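How to Make a Small Pot of Lentil Soup for a Quiet Lunch

My neighbor Iresha Kumarasinghe taught me this soup one March when we both had colds, and I have made it nearly every week since, sometimes with more garlic than she would approve of. It makes enough for two hungry people or one person with leftovers.

You will need 185 grams of red lentils, one medium onion, 4 cloves of garlic, a thumb of ginger, a teaspoon of cumin seeds, half a teaspoon of turmeric, a little oil, salt, and a lemon. Measure out 540 milliliters of water and keep the kettle handy, as lentils have their own ideas about how much they want to drink.

Rinse the lentils in a sieve until the water runs mostly clear. Chop the onion fairly small and cook it in the oil over medium heat until it is soft and going gold at the edges — please don't hurry this, it's where most of the flavor comes from! Add the cumin seeds and let them sizzle for a few seconds, then stir in the garlic, ginger and turmeric.

Tip in the lentils and the water, bring it all up to a boil, and turn it down low. Put the lid on a little crooked so the steam can get out. Start checking once the lentils have lost their shape, and give the bottom of the pot a good scrape now and then.

I like to serve this in mugs (so much easier to carry to the couch, and the soup stays hot longer than it does in a wide bowl).

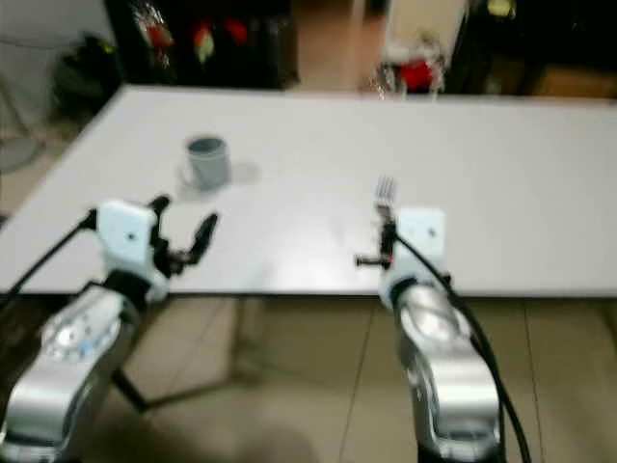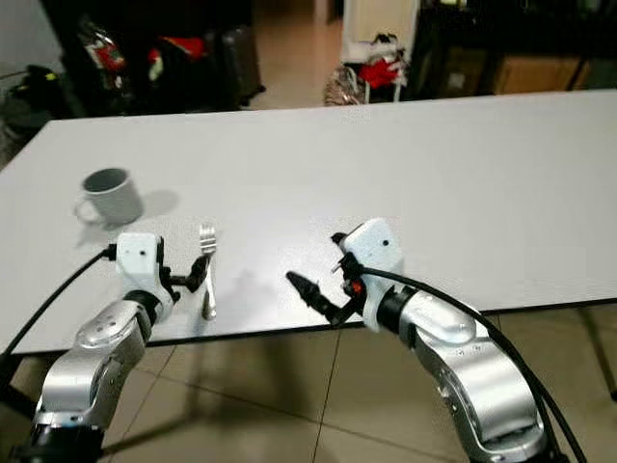 A gray mug on the white table, with a fork nearby in the second photo.

When the soup is thick and soft, squeeze in half the lemon and taste it before you add any salt. If it seems flat, it probably wants the other half of the lemon. My friend Malsha Selvanayagam stirs in a spoonful of coconut milk at this point, and on a cold evening I do the same.

Leftovers keep for three days in the fridge and will set almost solid, so loosen them with a splash of water when you warm them up. You can also freeze the soup flat in a bag, but add the lemon after it's thawed.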